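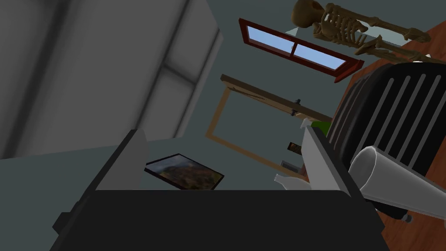

ロボットは、いきなり本物の部屋で働きはじめるわけではありません。まずコンピューターの中につくった部屋で、何度も練習をします。この練習を「シミュレーション」といいます。ロボットの研究をしている会社プロレック(Proreck)の見学会では、はじめにこのシミュレーションの画面を見せてもらいました。画面にうつるのは、ロボットの手のところから見たながめです。下のほうに黒い手の本体があり、そこから灰色の指が2本のびていて、指と指のあいだは大きく開いています。そのむこうには、赤いわくの窓や黒いいす、がいこつの模型まであります。どれも、コンピューターがえがいたものです。

この記事では、見学会で教えてもらったことを、順番に説明していきます。

見学会のようす

見学会には、小学生とおうちの人をあわせて26人が参加しました。会場はプロレックの研究所の1階です。2つの組に分かれて、ひと組はシミュレーションの部屋、もうひと組は本物のロボットアームがある部屋から見てまわりました。アームの部屋では、床に黄色い線が引いてありました。見学する人は、この線より中に入ってはいけません。ロボットは決められたとおりに動くので、人が急に近づくとぶつかるおそれがあるからです。

研究所では、ロボットにひとつずつ名前がついています。アームのロボットは「アーンゲート」(Urngate)、シミュレーションのプログラムは「ルテッティ」(Lutetti)とよばれていました。

「グリッパー」はロボットの手

ロボットの手には、いろいろな形があります。ものをつかむための手を「グリッパー」といいます。人間の手には指が5本ありますが、グリッパーの指は2本のものが多く、3本や4本のものもあります。

2本の指でつかむやり方は、おはしやピンセットに似ています。つかみたいものを指のあいだに入れて、両側からはさみます。とてもかんたんなしくみですが、箱もびんも、えんぴつも持ちあげられます。

むずかしいのは、はさむ力の強さです。力が弱いと、ものがすべって落ちてしまいます。強すぎると、紙コップのようなやわらかいものはつぶれます。アーンゲートの見学では、同じ紙コップを弱い力、ちょうどよい力、強い力で持ちあげるところを見ました。弱い力のときは、コップがするりとぬけて机に落ちました。強い力のときは、まん中がへこみました。

人間は、さわった感じで自然に力をかえています。アーンゲートでは、指についたセンサーが力をはかり、その数字をコンピューターが読みとって、指のしめ方をかえています。センサーというのは、力や光、音、温度などを感じとる部品です。

ロボットはどうやってものを見るの?

ロボットの「目」にあたるのはカメラです。カメラをつける場所は、大きく分けて2つあります。

1つめは、天井や柱など、動かないところにつける方法です。部屋の全体が見わたせるので、どこに何があるかを調べるのにむいています。ただし、ロボットのうでがじゃまになって、つかみたいものがかくれてしまうことがあります。

2つめは、ロボットの手首につける方法です。手を近づけると、つかみたいものが大きくうつります。指とものの位置もよくわかります。そのかわり、手首をまわせば、うつるものも全部いっしょにかたむきます。自分の顔をかたむけてテレビを見るところを想像してみてください。人間なら、顔をかたむけても、窓は窓、いすはいすだとすぐわかります。ロボットにとっては、これも練習がいることです。まっすぐ立ったいすしか見たことがないロボットは、ななめのいすを見て、別のものだと思ってしまうかもしれません。

2つの方法を両方使うロボットもあります。アーンゲートも、天井に1台、手首に1台のカメラをつけています。

どうしてコンピューターの中で練習するの?

本物のロボットで練習すると、時間がかかります。アーンゲートが積み木をひとつつかんで、となりの箱に入れるのに、12秒かかりました。失敗したら、人が積み木をもとの場所にもどします。これを一日じゅうつづけるのはたいへんです。

シミュレーションなら、ボタンひとつで最初からやりなおせます。落としても、ぶつけても、こわれるものはありません。夜のあいだ動かしておくこともできます。研究所では、前の日の夜にルテッティで985回の練習をさせたそうです。朝になったら、うまくいった回と失敗した回を調べて、プログラムをなおします。

もうひとつよいところは、部屋のようすをすぐにかえられることです。いすの場所を動かす、かべの色をかえる、光を暗くする、びんをたおしておく。こうしたことが、キーボードでできます。いつも同じ部屋で練習していると、ロボットはその部屋でしかうまく働けなくなります。いろいろな部屋で練習させると、はじめての場所にも強くなります。

シミュレーションにも苦手なことがある

コンピューターの中の世界は、本物とまったく同じではありません。

たとえば、布のようにぐにゃぐにゃ曲がるものは、計算がとてもむずかしくなります。水も同じです。つるつるした床とざらざらした床では、もののすべり方がちがいますが、そのちがいを正しくあらわすのもかんたんではありません。

そのため、コンピューターの中ではうまくいったのに、本物のロボットでは失敗する、ということがよく起こります。見学会でも、その例を見せてもらいました。ルテッティではちゃんとつかめたスポンジを、アーンゲートは2回つづけて落としました。3回目に、指を入れる深さをかえると、持ちあげることができました。

研究している人たちは、本物のロボットで失敗したときの記録をとっておいて、シミュレーションをなおすのに使います。なおしたら、また練習させて、もう一度本物でためします。これをくりかえします。

動かしてみよう

見学の最後に、希望した13人が、コントローラーでアーンゲートを動かしました。使ったのは「ファンベーク」(Van Beek)という名前の操作台です。左のレバーで前後と左右、右のレバーで上下に動きます。丸いボタンをおしているあいだ、指がとじます。横には大きな赤いボタンがあり、これをおすと、ロボットはすぐに止まります。これを「非常停止ボタン」といいます。

課題は、机の上の積み木をお皿にのせることです。多くの人が、高さを合わせるところで苦労していました。上から見ているとちょうどよく見えても、横から見ると、指がまだ積み木にとどいていないのです。手首のカメラの画面と、本物の机を、かわるがわる見ながら動かすと、うまくいきやすいようです。

おうちでできる実験

用意するもの:わりばし、消しゴム、ティッシュペーパー、スポンジ、お皿

1 わりばしで消しゴムをつまみ、お皿にうつします。
2 片目をとじて、同じことをします。両目のときとくらべて、むずかしさはどうですか。
3 顔を横にかたむけて、もう一度やってみます。
4 丸めたティッシュペーパーとスポンジでもためします。形がかわらないように持てますか。

わりばしの先で目や顔をつかないように、すわって行いましょう。小さい子は、おとなの人といっしょにやってください。

ことばの説明

グリッパー:ものをつかむための、ロボットの手。
センサー:力や光、音などを感じとる部品。
シミュレーション:本物のかわりに、コンピューターの中などでためしてみること。
ロボットアーム:人間のうでのように、いくつかの関節で動くロボット。
非常停止ボタン:あぶないときに、機械をすぐに止めるためのボタン。

次の見学会は10月の予定です。小学3年生から参加できます。申しこみには、おうちの人の同意が必要です。

(2020年8月26日)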